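I gave up ironing in February and I haven't missed it. What I have kept doing, and do more of than before, is washing things by hand in the bathroom sink. It started on a trip when the place I was staying near Conon had no machine, and the nearest launderette shut at four in the afternoon. I had packed for three days and stayed longer. By the end I had a system, and the system came home with me.

The basics are dull. You need a plug that fits, a small amount of soap, and somewhere to hang things where they can drip. I use a plain bar, grated with the fine side of a cheese grater and kept in a jam jar. A teaspoon does a shirt. For a long time I used far too much, and spent most of the evening rinsing. If the water is still cloudy after the third rinse, you put too much in.

I soak for 30 minutes. I tried shorter and longer and that is where I settled. Wool gets less, and only cool water. I don't rub wool at all, I just press it down and let it come back up, then lift it out with both hands underneath so it doesn't stretch under its own weight. I ruined a good grey jumper by picking it up by the shoulders. It's a dress now, more or less.

## Wringing

Most of the work is getting the water out. Twisting is hard on the seams and it hurts my wrists, so I do the towel roll. Lay the wet thing flat on a dry towel, roll the two up together, then kneel on it. Move along a bit and kneel again. A shirt treated this way dries overnight indoors, even with the heating off. Jeans don't, whatever you do to them, and I've stopped trying. Jeans go in the machine.

I bought a hand spinner after the second winter, a little Puston one with a pull cord. It's all right. It gets more water out than kneeling does, but it walks across the floor while it goes and you have to hold it still with your feet. I use it for socks and tea towels. For anything with buttons I still use the towel.

## Drying

The rack lives in the bath. It is a Stustik, the folding kind with 19 rungs, and it has been a better buy than the spinner. I leave one rung empty between heavier things. When it's full I open the window a hand's width and shut the bathroom door, and the mirror stays clear. With the window closed I get black spots on the ceiling by spring, and then it's bleach and a stepladder.

Hangers are better than rungs for shirts. Do up the top button and the one in the middle, pull the front straight, smooth the collar with your fingers. That's how I stopped ironing. They don't come out as crisp, but nobody at work has said a word and I sit behind a desk all day.

Two things I don't wash in the sink any more are anything padded and anything for the feet. Padding holds so much water that the middle is still damp days later, and then it smells. Shoes made the basin gritty. Slides and sandals get a scrub outside with an old nail brush and a bucket, and are stood up to drain.
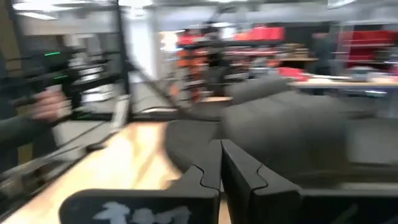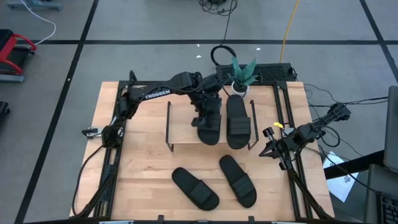

I still haven't sorted out bedding. A single sheet will go in the bath if you climb in and tread on it, which is good fun once. A duvet cover is too much. It fills with air, then it fills with water, and I had to sit on the edge of the bath and feed it out over the side a bit at a time. The Magalhães launderette at the end of my road has big machines and does a service wash, so I take the bedding there on my way to the shops and pick it up on the way back.

Next I want to try soap flakes in place of the grated bar, mainly to save my knuckles. I've also been told that a splash of white vinegar in the last rinse keeps towels soft. I did it once and couldn't tell the difference, but it was an old towel.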